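# Home batteries: what the payback figures leave out

Speaker notes, Wednesday slot, Tadhg Corrigan 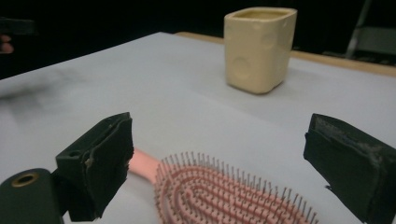 Does a home battery pay for itself before the warranty runs out?

Often it doesn't, at the prices I've been quoted, unless you have a cheap night rate and use it nearly every day.

**Slide 2: the Grudholm quote**

- Read the headline saving aloud, then stop. Let them do the sum.
- Price is £3227 fitted. Their payback assumes a full charge and discharge daily, winter included. My own panels gave very little in November.
- Ask who in the room has been shown a payback chart with the price of power going down. I never have.

**Slide 3: Terero and Waaka**

- Terero promises 3000 cycles. Cycles down to what capacity? Page 17 of the small print, and it's vague even there.
- Waaka gives a plain figure for losses but leaves out the inverter. Don't be too hard on them, the others give nothing.

**Slide 4: my bills**

- Saved £46 in the best month. Say clearly that it was the best month.
- Galusero app showed a higher number. It counts power I would have used straight from the roof anyway.

(If short of time, skip the tariff table and go to questions. Someone will ask about power cuts: most basic set-ups switch off with the grid, so check for backup wiring before signing.)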